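About Arkus

Arkus is a bindery and book repair workshop. We rebind, repair and case books for school libraries, public libraries, law offices and private owners. The workshop takes single volumes as well as full shelves, and the same bench procedures apply to both.

The business started as the repair department of Setiawan, a stationery printer that kept one sewing frame and a board cutter for account books. When Setiawan stopped making ledgers, Gregor Tosh and Dewanti Yusof bought the equipment and moved it to the present building on Kullov Street. The board cutter is still in daily use. The sewing frame was retired and replaced with two of the same pattern, made locally in beech.

What we do

Most of our work is the repair of modern books, hardcover and paperback, that have failed at the spine. In an adhesive-bound paperback the usual fault is a glue line that has gone brittle and cracked near the center of the text block, after which pages come away in groups. We remove the old adhesive, trim the spine edge by the smallest amount that gives a clean surface, and double-fan the block with a cold PVA adhesive. Books with a narrow inner margin are not trimmed. They are oversewn or returned unrepaired, depending on the paper.

Hardcovers are more often weak at the hinge. If the sewing is sound, the text block is lifted from its case, lined with mull and a paper hollow, and put back into the original cover. If the sewing has broken, the sections are guarded with Japanese tissue and resewn on tapes. Original endpapers are kept when they can carry the load. New endpapers are cut with the grain running head to tail.
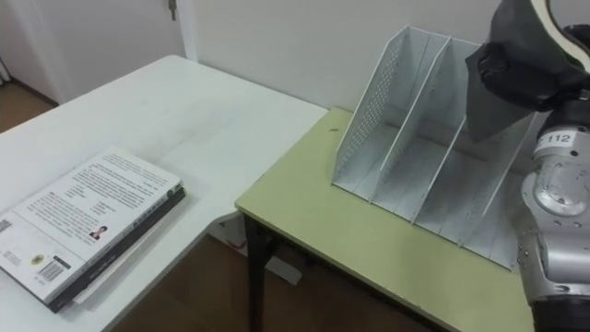
Two books on the white table, the upper one back cover up.

Materials

Boards are gray millboard in three thicknesses. Covering cloth is a starch-filled cotton buckram, stocked in 11 colors, and an acrylic-coated grade for reference books that are handled heavily. We do not stock leather. Customers who need a leather spine repaired are referred to Drurola, a two-person conservation studio that also handles parchment and wax seals for us.

Wheat starch paste is cooked on the premises and discarded at the end of the day. PVA is bought in small drums and dated on opening. Paste is used wherever a repair may need to be reversed, and a mix of the two is used for case making. Pressure-sensitive tape is not used on any job. Removing old tape is charged by the hour, as the time required depends on the carrier and the age of the adhesive.

How a job moves through the workshop

Each book is collated on arrival and given a slip recording title, height, page count, missing leaves and existing damage. The slip stays with the book until it is packed. Loose parts, including detached labels and bookplates, go into a numbered envelope clipped to the slip.

Estimates are sent before any work begins. For library batches we quote a unit price by height and type of binding, and list the exceptions separately. For private owners we quote each volume. A cased book stays under weight overnight at minimum, and is opened and checked at the hinge the following day before it leaves the press room.

Our largest regular contract covers 867 volumes a year for a group of school libraries. The shortest batch we will run at library rates is 308 volumes per calendar year, which may be sent in parts. Smaller orders are priced as individual work.

People

Gregor Tosh runs the forwarding bench and is responsible for sewing, rounding and backing. He trained as a print finisher.

Dewanti Yusof handles estimates, scheduling and paper repair. Questions about a quote should go to her first.

Haziq Sembiring does case making and foil blocking. Spine titles are set in brass type, and he keeps a record of the face, size and position used on each periodical run so that later volumes match.

Arif Pillai is in charge of receiving and dispatch, and also maintains the nipping presses and the guillotine.

Darmawan Govindasamy works part time on paperback reinforcement and teaches the evening course.

Courses

An introductory course in book repair is held each year, starting in March. It runs for eight evenings and covers paste preparation, tipping-in, hinge tightening, simple guarding and a flat-back case binding. Tools are supplied. Students should bring at least one damaged book of no particular value. Enrollment is limited to the number of bench places, and library staff from contract customers are given priority until the end of January.

Visiting and shipping

The front counter is open in the mornings, and afternoons are by appointment. Books sent by mail should be wrapped singly, packed spine down in a rigid carton, and filled at the sides so that they cannot shift. Rubber bands should not be used to hold loose boards in place. Flat cotton tape is suitable.

Wet or visibly moldy books must not be brought into the building. Call first, and we will explain how to bag and freeze them.

Page last revised Sep 22, 2023.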